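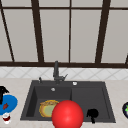 The kitchen sink in simulation, with the window behind it.

Thank you to everyone who squeezed into the Joltico open day on January 11, 2019! We had hoped for a decent turnout and got up to 100 visitors, and I think most of them ended up crowded by Malte Eichhorn's screen, where he was showing the simulated sink that our software team uses for practice. 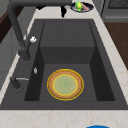 Malte is a patient man (he must have explained what a plate is to a computer 590 different ways) and he let the younger guests suggest where the dishes ought to go next. Kristýna Doležal then took over for the part on clutter, and why one thing lying across another makes a pickup so much harder to plan. 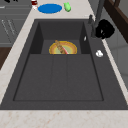
She got so many questions that we ran well past lunch, and Jairo Rivadeneyra very kindly put on more coffee. If you missed it, we'd love to do this again, so do drop Roswitha Steinbach a line at the front desk and she'll add you to the list.

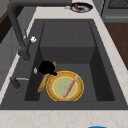
A round plate in the simulated sink, with a pink utensil-like piece lying across it.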